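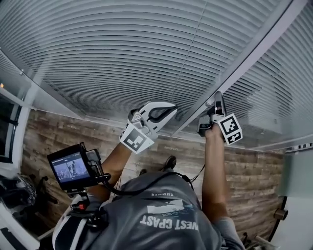
Figure 2. Participant in a grey t-shirt holding a gripper in each hand, by the window blinds.

3.2 Nicotine pouch use and resting blood pressure

Of the 293 adults who completed the baseline form in Olevport, 100 reported using pouches on most days. The rest were former users or had never tried them. Cigarette smokers were left out at screening - see 2.1 for the cutoffs.

Resting pressure taken seated, left arm, after seven minutes of quiet. Two readings, averaged. Where the two disagreed badly a third was taken and the first dropped. Daily users had higher systolic values than never users, and the gap held after adjusting for age, sex and body weight. Diastolic values less clear. Former users fell in between, but the group is small and we would not lean on it.

Coffee is a problem. Almost 7 in ten daily users had a cup on the morning of thier visit, far more than in the other groups, and the form did not ask how much. Adjusting for any coffee at all made the gap smaller. It did not remove it.

Pouch strength was self reported from the can label and many people did not know it. We coded those as missing and did not fill them in. Sutcliffe (Keith Sutcliffe, Terkimard clinic) re-read all the paper forms in March and fixed a handful of entry erors, none of which changed the direction of any result.

Cross-sectional data, so no claim about cause. Follow-up readings from the Tipoki site are not included here and will be reported seperately.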